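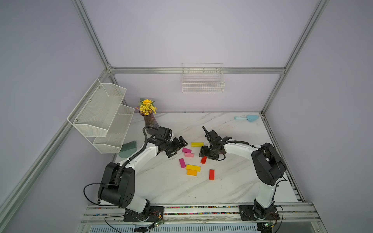
Set 354

The set arrived at Wivmont on 5 April 2018 in a biscuit tin tied with kitchen string. The tin was not the original packaging. The original packaging would have been a tray with a sliding lid, and the form asked whether it was present, so I wrote that it was absent.

The form was two pages. The first page was for the condition of the paint and the second for the condition of the wood. There was no page for anything else, but there was a line at the bottom marked Remarks, and in my years at Wivmont I had used it mainly for smells.

Set 354 had been made by Venthorpe, a firm that painted its blocks by dipping and later by spraying. A dipped block has a thicker coat at one end, where the paint ran down and stopped. A sprayed block has the same coat all over and chips sooner. The blocks in the tin were dipped. I noted the date range that this implied and entered the set on the register under household toys, single owner.

The sender had enclosed a letter. It was typed, and gave an address in Flindgate. The letter said that the blocks had belonged to an older brother, that the brother had built the same thing with them every day for most of his life, and that he had died in July. After the funeral the blocks were tidied away by a neighbor who meant well. No one in the house had ever drawn the thing or photographed it. They had walked around it for years. It stood at the end of the dining table, and meals were laid at the other end. The sender wished to know if it could be put back.

Wivmont did not offer that service. We graded wear for collectors and for the insurers of collectors. I read the letter twice and put it under the form.

Wear on a painted block falls into classes, and the classes are well described in the Yakubu tables, which every grader learns in the first month. Handling wear is found at the corners and is round. Drop wear is found at the corners and is flat. Storage wear is found on the broad faces, in long fine lines, and comes from blocks sliding over each other in a box. Contact wear is the rarest. It forms where one block sits on or against another in the same position over a long period, and the tables give it only half a column, because children do not put things in the same position over a long period.

I started with the red blocks because the form lists colors in that order. Handling wear, moderate. The pinks had the same. The paint on the magenta was good except for a patch on the squared end, dull and even, the size of another block's end. I measured the patch. Then I measured the ends of everything else in the tin.

This was not on the form either.

By noon I had pairs. A dull patch on one block and a dull patch on another, with the same width and the same slight lean, are a pair in the way that two halves of a torn ticket are a pair. I wrote them down on the back of the letter, took the letter back, and copied them on clean paper. After lunch I cleared the loupe and the calipers to one side and began to lay the blocks out on the table.

The first layout was wrong. It satisfied all the patches and fell over. The second stood up but left a red piece with nowhere to go. I photographed neither of them. A grader learns to distrust a layout that looks like something, and the second had looked like a church.

I took the tram home and thought about the dining table. The sender had said that it stood at the end of it. A thing at the end of a table is approached from one side by the person who builds it, and is seen from the other sides by everyone else. The builder sits. He reaches across, and what he sets down first is farthest from him. I had been building from the near edge outward, standing up, as I do everything at work.

The next day I brought the low stool from the packing room.

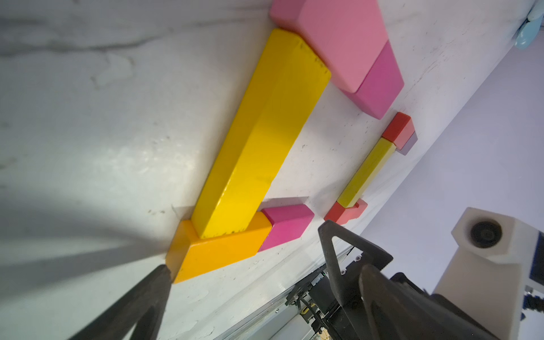 Contact wear is always heavier on the block that carries than on the block that is carried, according to the tables, and I had accepted this without testing it. From the stool I could see that it did not hold for the set. The long yellow block was the worse of the two. It had dark specks and scuffs at the end that met the pink, and small dark marks at the end that rested on the crosswise block below it, and the magenta butted up beside that one fit its patch with no daylight between them. If the long block had simply been put down and left, it could not have worn so much. It had been lifted and lowered at that end, many times, by someone checking it.

I tried the motion. One finger under the end, up by the thickness of a coin, and down. It made a small sound.

I did this 21 times. I have no technical reason to give for the number.

What I had on the table was not a church, and I did not think that it was a house. The long block went from one side to the other and could be raised. In Flindgate there is a canal, and the road over it is carried on a lift bridge that has been fixed shut since before I started work. I had been there once on other business. I recalled a low building on one bank, and a stair on the other side, and a good deal of traffic. I did not recall the colors of anything.

I completed the form. Paint, grade 5. Wood, sound. Packaging, absent. Under Remarks I wrote that the set showed contact wear on paired faces, that a diagram was attached, and that the long yellow block should be placed last and should not be glued.

The diagram took up both sides of a sheet. I drew it as seen from a chair.

Then I took the layout apart in reverse order, wrapped each block, and packed them in the tin with the long one on top. The string was too short to go around twice, so I used ours. The fee for a single set was payable in advance and had been paid. I added a line to the cover note asking the sender if the brother had ever said what the red piece was for, and at a quarter past four I put the tin on the cart for the mail.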